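Compte rendu de visite - démonstration du service Okoro

La délégation a été reçue en septembre par la société Cirkach, qui propose sous le nom d'Okoro un service de collecte de gestes à domicile. L'offre comprend le prêt de pinces tenues à la main, la formation des opérateurs et la livraison des enregistrements. Le contrat de base porte sur 115 séquences par logement.
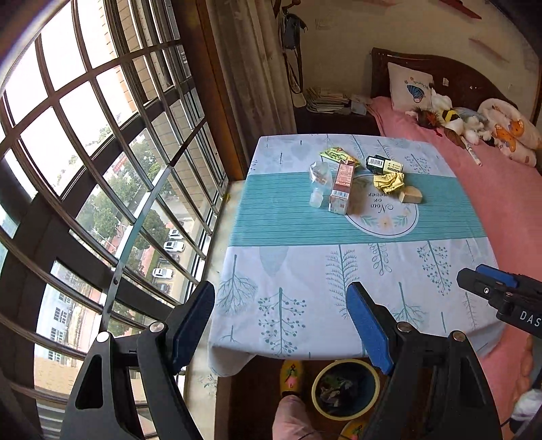 Le prestataire a précisé que le matériel est remis pour 33 jours, renouvelables une fois. La maintenance est assurée depuis l'atelier de Donell - les délais d'échange restent à confirmer par écrit.
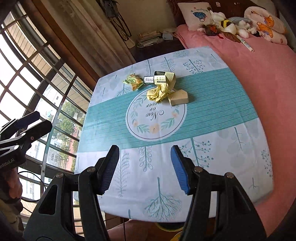 La question de la diversité des objets a retenu l'attention de la délégation. Le catalogue Gririer, joint à l'offre, en recense 196, de formes et de rigidités variées. Le rangement sur table fait appel à des articles courants : un emballage de friandise froissé, de petites boîtes imprimées, un sachet jaune pâle en tas. Les patins bleus striés des deux doigts se font face, et leur remplacement est facturé à part.

Il est demandé à Cirkach de transmettre une grille tarifaire pour presque 100 logements, ainsi que les conditions de conservation des données. L'avis de la délégation sera rendu après réception de ces pièces.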